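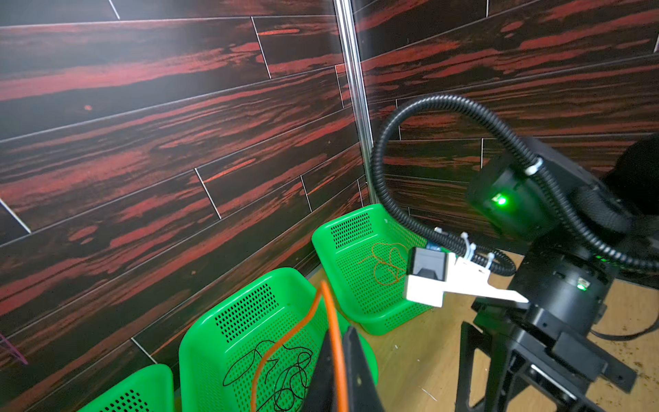
Search this site Search Advanced search

Paweena Limsakul
July

4. Student Project: Sorting Cord and Cable with Two Arms

4.1 Task and course setting

The second project in the course asked each student team to teach a pair of arms to move soft, long items between baskets. We chose cord and cable because they are cheap and hard to damage, and because they do not keep their shape. In earlier terms the class had used blocks and cups. Most teams finished that work quickly and learned little about grasping, as almost any approach from above would succeed. A coil of cable is less forgiving. A finger can close on a single loop and lift it while the rest of the coil stays caught in the basket.

The project was named Siriwan by the first team to finish the setup exercise, and the name was kept for the shared code and the data folder. Teams worked in the Traltisholm teaching lab in the afternoon, and each team had the station to itself for one session at a time.

4.2 Workspace

The baskets are green plastic with perforated walls and were placed in a row along the base of a wall, close to a corner. Figure 2 gives the view from a camera at one gripper, looking along the row. A tangle of thin orange-brown string lies in the rear basket and a looped black cable in the middle one, with a thick orange cable running down over the middle basket's rim. The other arm stands on the right, with its own camera on a white 3D-printed bracket.

Figure 2. Gripper camera view of the basket row and the second arm.

The wall panels have a dark plank pattern with red streaks and pale seams. We had not thought much about the wall when we picked the corner, but it affected the work. Several teams began with a color threshold to find the baskets, and this was easy, as green does not appear in the panels. Finding the cable was harder. Black cable lying across a black gripper finger gave almost no edge to follow, and the thresholds that separated the two in one session failed in the next when the room light had changed. Teams that used the orange cable for their first tests tended to be too hopeful about how the same code would do on the black one.

The baskets were not fixed to the floor. The course notes called for tape marks at the corners of each basket, and teams were told to check the marks before recording. This step was often skipped. A basket that has been nudged toward the wall by one bad grasp will spoil the trials that follow it, and the error is easy to miss in the log because the joint angles still look normal.

4.3 Recording demonstrations

Each team recorded demonstrations by driving the arms by hand through a leader device. One student drove and another started and stopped the recording, called out the target item, and reset the baskets. The roles were swapped halfway through the session. Over the term the class kept 201 demonstrations. A demonstration was kept if the item ended fully inside the target basket and neither arm had to be stopped by the operator. An item left hanging over a rim was counted as a failure, even when most of it was in the right place. Some students objected to this rule, and we discuss it in Section 4.5.

Recordings were stored with Fluvico, the logging tool used in the rest of the course. Students wrote a short note after each trial. The notes were more useful than we expected. Phrases such as "loop caught in basket holes" or "let go too early" came up across teams and later became the failure labels.

4.4 What the teams found difficult

The main trouble was the rim. Drivers learned to lift a coil well above the basket before moving sideways, but policies trained on early data often moved sideways too soon, and the cable dragged. Adding more data helped only when the new trials were driven with care on this point. One team sorted its trials by lift height and trained on the upper half alone. The resulting policy was slower but made fewer rim errors.

The second trouble was the arms' own wiring. The conduit on each arm forms a wide loop so that the joints can turn freely, and it has to be tied back at several points. If a tie is placed too close to a joint, the conduit pulls tight near the end of the reach. If the loop is left too large, it can enter the view of the other arm's camera. Students had to set this up themselves, and most needed two attempts. We think the time was well spent — in the written reports, wiring was the part of the setup that students described in the most detail.

Using both arms together remained optional. Teams that tried it had one arm hold the basket while the other pulled on the coil. Timing the release was the weak point, and we do not have enough trials to compare this with the one-arm approach.

4.5 Grading and changes for next term

Grades were based on the report and the data, with a small share for the final policy. The strict rule on rims will be replaced with a partial score, so that a nearly complete move can be told apart from a dropped item. We also plan to add a basket check to the Iltness startup script, which will not allow recording until the operator has confirmed the tape marks.

This site uses cookies to improve your experience. Accept Manage settings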